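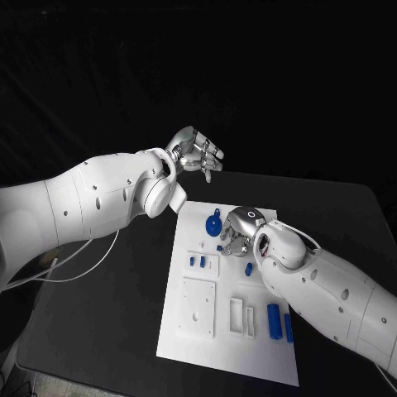 Fathima Begum wrote in September that her parts board creeps towards her over a morning's work, and asked whether it ought to be screwed to the table. Screws are unnecessary on a level top. Wipe the table and the back of the board with a barely damp cloth, let both dry, and put one square of thin rubber mat under each corner. Dust is the usual cause of creep.

Which way round should the board lie?

Set it square to the front edge of the table, with a margin of at least 50 mm on the working side. The margin keeps sleeves off the front row and leaves a place to rest the wrist.

Why a white board with blue parts?

Contrast. A small blue part on a white ground can be found at a glance, and its shadow shows whether it is lying flat or tipped against a fixture. White on white is harder.
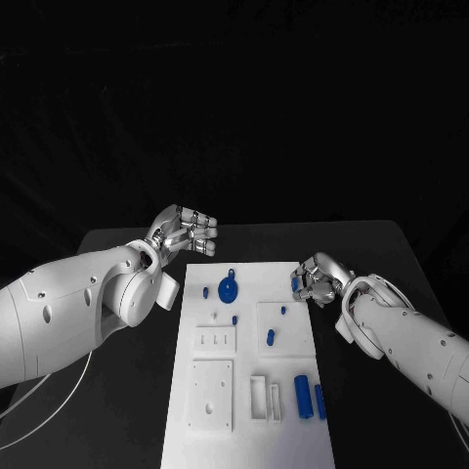

The table matters too. A dark, matt top gives the board a clear outline and throws back less light from overhead lamps. If yours is glossy, a plain dark cloth underneath will do, provided it is pulled tight. Creases lift the board.

How are the fixtures held?

That depends on the pattern. On the Clandik boards they push into the surface and come out with a quarter turn. On the older Hawthorne pattern they are glued and should be treated as permanent. Do not lever a glued fixture — the top layer comes away with it.

Where do loose parts go before they are fitted?

Beside the fixture they belong to, on the side of the hand that will pick them up. Leave a finger's width around each. Parts placed touching get picked up in pairs, or one gets knocked while the other is lifted.
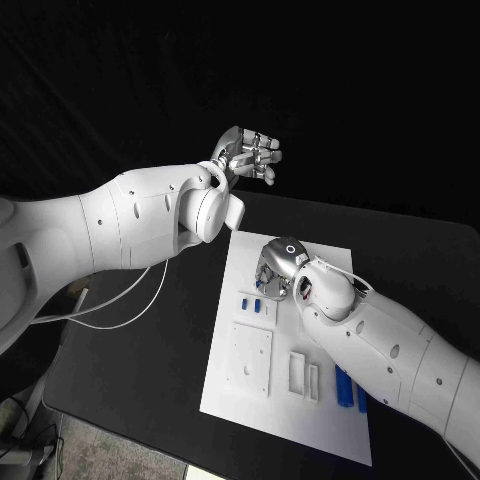
Tall or curved parts go along the far edge, where there is less reaching over them. Flat ones can come nearer. Anything that rolls should be kept in a shallow tray until wanted.

How often do fixtures need replacing?

Gayan Seneviratne logged 2,000 fittings on one Dornum set and changed a single fixture, which had cracked at the base. Replace any that wobbles when pressed from the side.

A part has jammed. What now?

Hold the board down with a flat hand and draw the part straight up. Twisting widens the seat, and the next part will sit crooked. 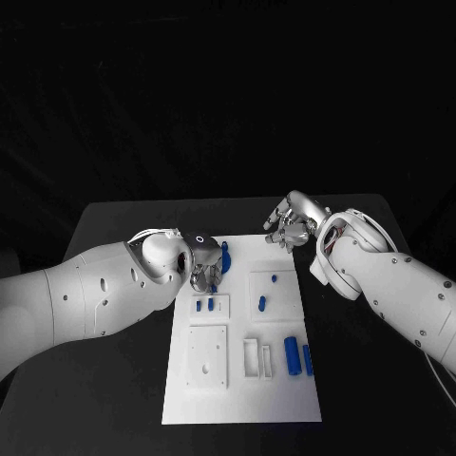 If it still will not move, lift out the fixture with the part in it (push-in patterns only) and press from below with a blunt dowel.

How should the board be cleaned?

Warm water and washing-up liquid, no hotter than 40 °C. No scouring pads. Dry it flat, as boards leant against a wall take a bow.

Can fixtures be bought singly?

Yes, quote order code 354 and state the pattern. Grerudero fixtures have a wider foot and do not fit the Clandik boards.

Page last revised 11/15/24.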